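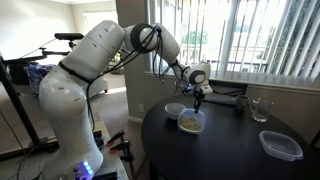

The round black table by the window, with the food boxes, the mug and the pitcher.

Print this page | E-mail this page

The Fulomley Break Room Table: A Gallery of One

The kitchen on the second floor is being repainted and the patio furniture is still in storage. I was told in April that the patio would be open by May, so make of that what you will.

The table is the thing everyone brings up. Relu Barbu picked it, and he swore that glossy black would hide stains. I said at the time that glossy black hides nothing, and I stand by it. Look at the top and you can find the window in it, faintly. Every thumbprint shows up the same way by three in the afternoon. The rounded edge I will give him. I have walked into the old square one often enough to appreciate a curve.

Then there are the clear plastic boxes. Lovely Aquino talked us into them, on the theory that people eat better if they can see what's in front of them. The one with food in it holds small pale yellow pieces, chickpeas or corn by the look of them, and I'm not going to settle which. The other one, up near the front edge, is empty. Lovely considers an empty box proof that the plan works. I consider it proof that somebody didn't put a box away.

The small white bowl next to the full box is part of the same plan. You are supposed to serve yourself into a bowl and leave the box for the next person. Wenjie Pan wrote up the rules for this and they ran to 3 pages, which seems like a lot of reading for a snack. I got through the first one.

The gray cloth lies folded near the window, and I have no complaint about how it's folded. My question is whether a dark cloth is any use on a dark table, where you can't tell what it has picked up. We ordered 20 of them from Paltton. Yurii Kuzmenko says they wash well – he also says that about his car.

The dark gray mug and the glass pitcher stand side by side toward the back. I like the pitcher. It has a proper handle and it catches the light nicely with the blinds partly open. Whether it gets people to drink more water, as the wellness flyer promised, I couldn't tell you. The flyer said 100 percent of us would feel the difference, and I have yet to meet anyone who did.

As for the blinds, they stay. There was a push to swap them for shades, but the vertical slats let in plenty of daylight and you still get a bit of green from the trees. New shades would cost money and show you less.

Send pictures of your own corner to the newsletter desk if you think it looks any better.

Related items
Second Floor Kitchen: Paint Colors Under Discussion
Patio Furniture: Where Is It?
Zodell Coffee Trial, the Results So Far
Shared Snack Rules (short version)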